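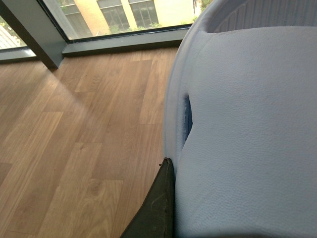 According to Vidal, the Jaltetetti Cup is the only knockout soccer competition in the district that has never charged clubs to enter, and that explains most of its odd rules. The remark appears in the league's printed handbook, which remains the main source on the early years of the tournament.

The Jaltetetti Cup is an annual knockout competition for amateur soccer clubs from the Nostomach valley and nearby towns. It is run by the Nostomach District League and is open to clubs from all of its divisions, as well as works teams and school alumni sides that do not play league soccer. The first round is held in February and the final is played on a Saturday at the end of the season.

Format

The main draw has 48 clubs. Sixteen of them, chosen by their league position the season before, receive a bye to the second round. The other 32 play in the first round, leaving 32 clubs in the second. From there the field halves each round until the final.

All ties are played as single matches. The club drawn first has home advantage, but it may give this up if its ground is unfit. Matches last 45 minutes each way. Extra time is used only in the semifinals and the final, and consists of two periods of 15 minutes, for a total of 30. In earlier rounds a tied match goes straight to penalty kicks.

Draws are made one round at a time. Clubs from the same town were once kept apart until the quarterfinals — a rule dropped after complaints from the larger towns.

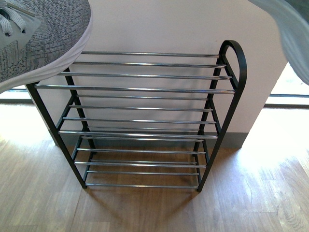 Players may appear for only one club in the competition each season, even if they transfer. A club that fields an ineligible player is removed, and its last beaten opponent takes its place if the next round has not been played.

Venue

The final has been held at Wuvivero Park since the old ground at Jaltetetti was closed. The field is grass and has a covered stand along the west side. Semifinals are played at neutral grounds picked by the league. If Wuvivero Park is not available, the final moves to the home ground of a club that is not taking part.

Records

The competition has produced 119 penalty shootouts, according to the handbook. Wuvivero Athletic has won the most titles, and Nostomach Rovers has lost the most finals. No club from outside the league has won the cup, though a works team reached the semifinals once.

See also

Nostomach District League
Wuvivero Park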